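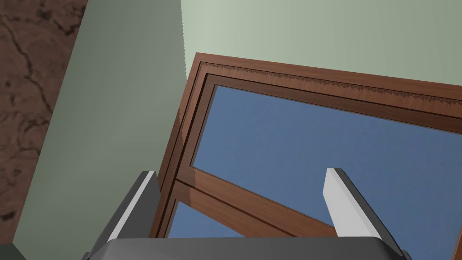
Lornby to measure daylight before old windows are replaced

Owners of older homes in Lornby will have to submit a daylight reading before replacing timber windows, under a change to the town's repair rules that takes effect in December.

The rule covers 1399 properties, most of them terraced houses in the streets north of the station. Until now an application needed only a drawing and a heat-loss figure for the new unit. Replacement frames tend to be thicker than the originals, and the area of glass can fall even when the opening in the wall stays the same size.

Readings must be taken at desk height in the middle of the room, with the lights off and the curtains open. One is required in the morning and one after noon, within the same period of 72 hours. Where the proposed window would cut the glazed area by more than the permitted margin, the applicant will be asked to consider repair or a slimmer section.

"A frame can pass every heat test and still leave a back bedroom dull at midday," said Liya Zeleke, the town's building standards officer. "We had no figure for that in the file, so it could not be weighed." 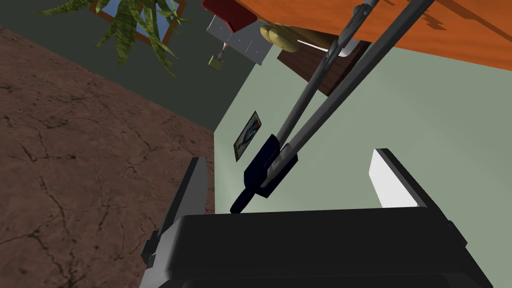 Glare is dealt with separately. The guidance asks surveyors to note how light falls on horizontal surfaces as well as the reading itself, as a meter gives one number and says nothing about contrast. A dark, flat top can carry a soft grey sheen while its front edge and corners drop into deep shadow, as they do here, and a pale face close by will look brighter than it would on its own. Surveyors are to record such contrasts in words and leave them out of the calculation.

Tshepo Sibiya, a joiner who repairs sash and casement windows in the town, said the change was workable but would add time to small jobs. He expects a survey to take 60 minutes in a typical house – longer where rooms face a yard wall. He also questioned whether readings taken in winter could fairly be set beside those taken in June.

Zeleke said winter readings would be adjusted using a table printed at the back of the guidance. The table has been checked only for rooms with a single window, and a version for bay windows is being prepared.

Applications already lodged will be decided under the old rules. New ones will be answered within 30 working days, and there is no extra fee for the daylight form. Emergency work to broken glass is exempt.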